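People wanted to teach chores to a robot arm (paid, part time)

Flalton is looking for 3 people to join the Trella project. No degree needed, no coding. You do need patience and steady hands.

What its about: can a machine do the jobs we all moan about yet? Clearing a table, pairing socks, putting shop stock back where it goes. Short answer, not really. Socks are a disaster. Mugs come and go. Blocks we're fairly happy with, so thats where every new starter begins, before moving on to crockery and then cloth. 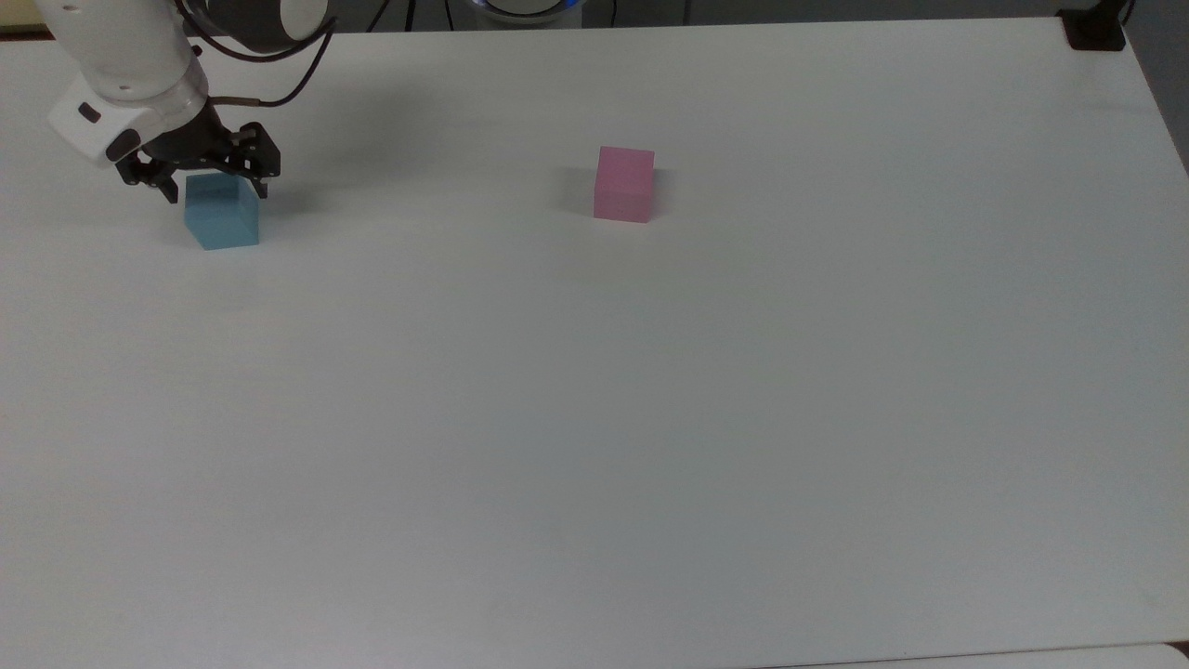
What you'd be doing

Steering the arm by hand controller. Gripper over the blue cube, close, lift, put it down by the pink one, go again. Dull at first, then oddly absorbing. Later on, plates, tea towels, tins on a shelf. You mark each go as good, poor or dropped and write a line on what went wrong. We have 503 household tasks on the list and 19 of them work well enough to show a visitor.

Who we want

Anyone who has done real chores for money. Cleaners, shelf stackers, kitchen porters, carers. You know how a wet plate behaves, our engineers mostly dont. Left handers very welcome. Must be fine sitting for 2 hours at a strech, with a break after.

Hours and pay

Mornings or afternoons, your pick. Paid weekly, training paid as well. Bus fare back if you keep the ticket. Starts as soon as we've got people.

How to apply

Few lines to Evanthia Liapis at the Flalton front desk, or drop in and ask for Orestis Rallis. Say which chore you hate most and how you do it. No CV. Closing date Sun 28 July, late ones go on the list for January.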